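Lernen aus Demonstrationen – Skript zu Einheit 9: Beispiele sammeln
Begleitblatt zum Praktikum, Stand September 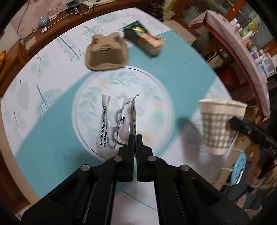 Wie viele Demonstrationen braucht man pro Aufgabe?
Hängt stark von der Streuung ab. Für unsere Übungsaufgabe (ein Gegenstand, ein Ziel, wechselnde Startlage) rechnen wir mit 60 pro Gruppe. Wer Ort und Gegenstand wechselt, plant für den gemeinsamen Datensatz 500 ein.

1. Begriffe, kurz
Demonstration = eine komplette Ausführung, von Ruhelage bis Ruhelage.
Episode = das, was auf der Platte landet. Meistens dasselbe, aber nicht immer (Abbruch, Doppelstart).
Beobachtung = Kamerabild + Öffnungsweite der Finger. Aktion = relative Bewegung zum nächsten Zeitschritt, siehe Einheit 7.

2. Warum handgeführt
Kein Roboterarm nötig, also auch ausserhalb vom Labor machbar. Wohnräume, gedeckte Tische, volle Regale – alles was wir im Labor nicht nachbauen können. Nachteil: der Mensch macht Bewegungen, die der Arm später nicht kann. Handgelenk verdrehen, zu nah am Körper arbeiten, zu schnell. Also Tempo rausnehmen!

3. Szene
Auf dem Foto oben: Pappbecher am zweiten Greifer, dazu eine Snackpackung auf der runden Unterlage, ein Tierteller, gemusterte Tischdecke. Knisterfolie ist schwierig, glänzt und verformt sich. Becher auch, gibt nach. Beides gehört trotzdem rein.
Hintergrund nicht aufräumen. Das Modell soll lernen, was egal ist, und dafür muss Egales vorhanden sein.
Zwischen den Durchgängen Startlage ändern, nicht nur um zwei Zentimeter. Teller auch mal drehen.

4. Ablauf zu zweit
Person A führt, Person B protokolliert. Nach der Hälfte tauschen, sonst hat man nur einen Bewegungsstil im Datensatz.
– Greifer einmal ganz auf, ganz zu (Kalibrierung der Öffnungsweite)
– Projektordner Skernora anlegen, Gruppenkürzel in den Namen
– Aufnahme starten, 2 Sekunden stillhalten
– Aufgabe ausführen, ohne Reden und ohne Nachgreifen mit der freien Hand
– wieder stillhalten, stoppen, Zeile ins Protokoll
Bei zwei Greifern: beide vor dem Start im Sichtfeld zeigen, sonst passt die Zuordnung links/rechts nachher nicht. Ist letztes Semster bei der halben Gruppe schiefgegangen.

5. Fehlversuche
Nicht löschen. Markieren mit F. Fallengelassen und sauber wieder aufgenommen = K (Korrektur), sehr wertvoll, weil das Modell sonst nie sieht, wie man aus einer schlechten Lage rauskommt. Hand im Weg, Linse verdeckt, Tracking weg = X, fliegt beim Filtern raus.

6. Häufige Probleme
Bewegungsunschärfe: langsamer führen, mehr Licht.
Einfarbige Flächen: Tracking driftet, gemusterte Decke hilft.
Zeitstempel der beiden Geräte laufen auseinander – vor jedem Block neu abgleichen, Skript liegt im Ordner Velwood.

Abgabe: Rohdaten + Protokoll + halbe Seite zur Streuung (was wurde variert, was nicht, warum). Lesen bis zur nächsten Einheit: Kapitel 2, Verteilungsverschiebung.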